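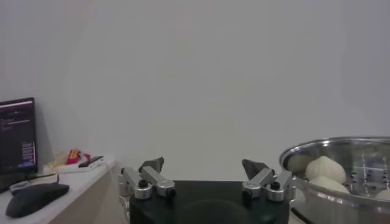
How to Steam Frozen Buns for a Group

Sultbridge Community Kitchen, Guidance for Kitchen Users

Applies to: all hirers of the Florstead Room and the main kitchen

Purpose of this page

Groups hiring the kitchen often serve filled buns bought frozen. This page sets out the method the kitchen recommends for steaming them in quantity, and explains how the equipment is to be left at the end of a booking. It covers buns of the ordinary size, with a meat, vegetable or sweet bean filling. Very large buns and homemade dough that has not yet proved need different timing and are dealt with on a separate page.

Before you begin

Check the label on the buns. Some are sold fully cooked and need only to be heated through, while others contain raw filling. If the label gives a longer time than this page, follow the label. Buns should stay in the freezer until the water is boiling. They should not be thawed on the counter.

You will need:

A steamer with a close-fitting lid
Parchment squares, or a perforated liner cut to fit the tray
A clean cotton towel
Long tongs and oven gloves
A probe thermometer
A kettle for topping up

Hirers may bring their own steamers provided these fit the burners. Bamboo baskets are permitted over a pan of the same width. They must not overhang the flame.

Step 1. Fill the base

Pour in cold water to a depth of 3 inches. The water must sit well below the lowest tray. Buns that touch boiling water turn soggy underneath and cannot be rescued. Put the base on the heat, cover it, and bring it to a full boil.

Step 2. Line and load the trays

Set each bun on its own square of parchment. Leave a gap the width of a thumb on every side, as the dough swells while it cooks. Do not line a tray with a single uncut sheet, which blocks the steam and leaves the upper tray underdone.

Step 3. Wrap the lid

Tie the towel around the lid with the knot on top and the corners gathered up. The cloth catches drops of water that would otherwise fall and mark the buns. Loose corners near a gas burner are a fire risk. Hirers are asked to check them twice.

Step 4. Steam

Place the loaded trays over the boiling water and lower the heat to medium-high. Allow fifteen minutes for cooked buns and twenty for raw filling. When two trays are in use, swap them at the halfway point. Keep the lid closed at all other times. If the water runs low, top it up from a boiling kettle, pouring down the side of the base.

Step 5. Rest, then open

Turn off the heat and set the lid ajar. Wait two minutes. Opening the steamer all at once can make the skins wrinkle and collapse. Lift the lid away from your face and stand children well back.

Step 6. Check the center

Push the probe into the middle of one bun from each tray. The filling should read at least 165°F. If it does not, return the tray for three minutes and test again with a fresh bun.

Holding and serving

Cooked buns may be held over barely simmering water, covered, for up to 30 minutes. After that the dough becomes heavy. For parties of 60 or more, staggered batches give a better result than one large batch held warm.

Any buns left over should be cooled, covered and refrigerated within two hours of cooking. Reheat them once only.

Cleaning and return of equipment

Empty the base once the water has cooled. Wash the trays in hot soapy water, paying attention to the holes, and dry them fully before stacking. Scale in the base can be removed with equal parts white vinegar and water, brought to a simmer and left to stand. Kitchen steamers are stored on shelf 812 in the dry store, lids separate. Towels go in the laundry bin by the back door.

Faults should be entered in the equipment book before leaving. For questions about a booking, call the kitchen office on extension 363.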